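Jorkdale Alcove Lining Kit: fitted and used
Review by Zeyu Xue

Price as tested: £159, including corner strips, excluding adhesive
Supplied by: bought at the normal price from Tromberg

The Jorkdale kit is meant for lining small recesses: under-stairs cupboards, boiler alcoves, the end of a utility room where the washing machine goes. It comprises three wall panels, one floor panel, two metal corner strips, a bag of end caps and a folded instruction sheet. The walls are sold in white or pale grey. The floor is sold in slate, oak effect or beige marble effect. I ordered grey walls with the beige floor and fitted them in a recess off the kitchen that had bare plaster on two sides and old gloss paint on the third.

The recess was neither square nor flat, and I made no attempt to correct it beyond scraping off loose paint and filling the worst hollow. A kit of this type ought to tolerate an ordinary wall.

Packing and condition on arrival

The panels came face to face with thin foam between them and card edging on all four sides. One wall panel had a crushed corner. The damage fell inside the part to be trimmed off, so I did not ask for a replacement. The metal strips were taped to the back of the floor panel, where they had left a faint line in the backing. It does not show once the floor is laid, but a cardboard tube would be a better way to send them.

The protective film is printed with arrows showing which way the face should run. On the walls this makes no difference that I could find. On the floor it does, as the pattern has a direction to it, and a panel turned end for end looks wrong against a skirting or threshold that runs with the grain.

Cutting

The instruction sheet recommends a fine-toothed handsaw, face up. I used this for the first side panel and a circular saw with a laminate blade, face down, for everything else. The handsaw gave a clean face edge and a ragged back. The circular saw gave a clean edge on both, but throws a fine, clinging dust that gets everywhere, and it should be used outside. A mask is necessary in either case.

Scoring and snapping does not work. The sheet says nothing about it, but the retailer's page lists it as an option. I tried it on an offcut and the face tore well past the line.

Cut-outs for sockets and pipes are straightforward. A hole saw run slowly from the face side leaves no chipping. For the rectangular socket opening I drilled the corners and joined them with a jigsaw. The jigsaw foot marked the surface slightly where the film had lifted. Anyone doing the same should put masking tape over the film before starting.

Adhesive

No adhesive is included. Jorkdale sells its own, which I have not used. I fitted the back and one side with Sproģis panel adhesive and the other side with a general-purpose grab adhesive left over from another job. Both have held. The Sproģis product stays workable for longer, which matters with the back panel, as it has to be slid into its final position after it touches the wall. The general-purpose adhesive took hold almost at once, and the panel on that side sits fractionally out of plumb as a result.

On the glossy wall I keyed the paint with coarse abrasive paper first. The sheet mentions this in small type under a heading about tiles, where it is easily missed.

Order of work

The sheet gives the order as floor, back, sides, strips. I would change this. Laying the floor first means that every later stage is carried out while kneeling on the finished surface, and any adhesive that drops lands on the face. Fitting the back and sides on temporary packers, then sliding the floor in beneath them, gives a neater junction and keeps the floor clean. It does require the floor to be cut more accurately, as there is less wall thickness to hide the edge.

Shengli Song, who fits kitchens and has used this kit and the Firkholm equivalent in rented flats, follows the printed order but leaves the floor film on until the end and covers it with hardboard. This works too. The drawback is that the film becomes trapped under the wall panels and has to be cut away with a blade run along the joint.

Corner strips

The strips are the best part of the kit. They are thin metal angles that cover the joint between the back panel and each side, and they conceal a fair amount of bad cutting. A plastic trim is normal at this price. The metal ones are stiffer, so they pull a slightly bowed panel back into line, and they do not yellow.

They are supplied over length and need to be cut down with a hacksaw. The cut end should be filed, as it is sharp enough to catch a cloth or a finger. The end caps are intended to cover it, but mine were a loose fit and I left them off.

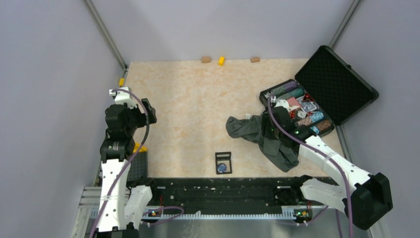 Pale grey walls, thin metal corner strips and a beige floor with a faint marble pattern.

The strips can be bedded in clear sealant or stuck with the panel adhesive. I used sealant. It allows the strip to be removed later with a thin blade, which would be useful if a pipe behind the panel ever needed attention. In a dry cupboard either would do. Where there is a washing machine or a sink, sealant is the better choice at the floor joint as well.

One omission should be noted. There is no strip for the junction between wall and floor. Jorkdale expects this to be finished with a bead of sealant, and the gap has to be kept small and even for that to look tidy. Tromberg stocks a separate cove trim that fits, though the grey is a little warmer than that of the panels. I bought a length, held it in place, and returned it.

Finish and colour

The grey is neutral and reads paler under a cool lamp than it does in daylight. The surface is a low sheen. Fingerprints do not show on it, but a greasy splash does when seen at an angle.

The beige floor is less convincing as marble than the catalogue suggests, and I think better for it. The veining is faint and there is no hard repeat. From standing height it could be taken for a plain floor with slight variation. Crumbs and pale dust disappear into it, and dark hair does not.

The cut edges of both panels are a different colour from the face. This is only visible at the front of the recess, where the side panels end. The kit has no front edge trim. I ran a paint pen down mine, which is adequate and will probably need doing again.

In use

The lining has been in place since February. The recess holds a washing machine, a shelf of cleaning products and a mop. The floor has taken the weight of the machine without denting, although I did put rubber feet under it, and the vibration has not opened the joints. A leaking bottle of descaler stood on the floor overnight and left no mark after wiping.

The walls mark more easily than the floor. Dragging the machine out left a dark scuff on one side, which came off with a damp sponge and ordinary washing-up liquid. A second mark, from the metal edge of the mop bucket, is a scratch through the surface and is permanent. Jorkdale lists a repair wax. I have not tried it.

There is no noticeable smell. The adhesive had one for a short while and the panels themselves did not.

Comparison with the Firkholm kit

Firkholm's version uses interlocking boards where Jorkdale uses single sheets. They are much easier to carry and can be got up a narrow staircase, which the Jorkdale back panel may not be. The extra joints collect dirt, and the trims are plastic. For a recess where things are only stored, the Firkholm kit is easier to live with during fitting. For anything that will be wiped down often, I would choose Jorkdale for the unbroken surface.

Neither firm sells single replacement panels through Tromberg. Jorkdale will supply them direct, with carriage charged as for a full kit.

Good points
Metal corner strips at a price where plastic is usual
Unbroken wall surface, easy to wipe
Floor panel resists denting and spills
Tolerates walls that are out of true

Bad points
No trim for the wall and floor junction, or for the front edges
Loose end caps
Instruction sheet gives an awkward order of work
Wall surface scratches if caught by metal
Replacement panels are expensive to have delivered

Suitable for: utility recesses, boiler cupboards, under-stairs storage with a reasonably flat floor.

Not suitable for: shower enclosures. The sheet rules this out, although at least one retailer lists the kit under bathroom panelling. The space behind a hob is also excluded.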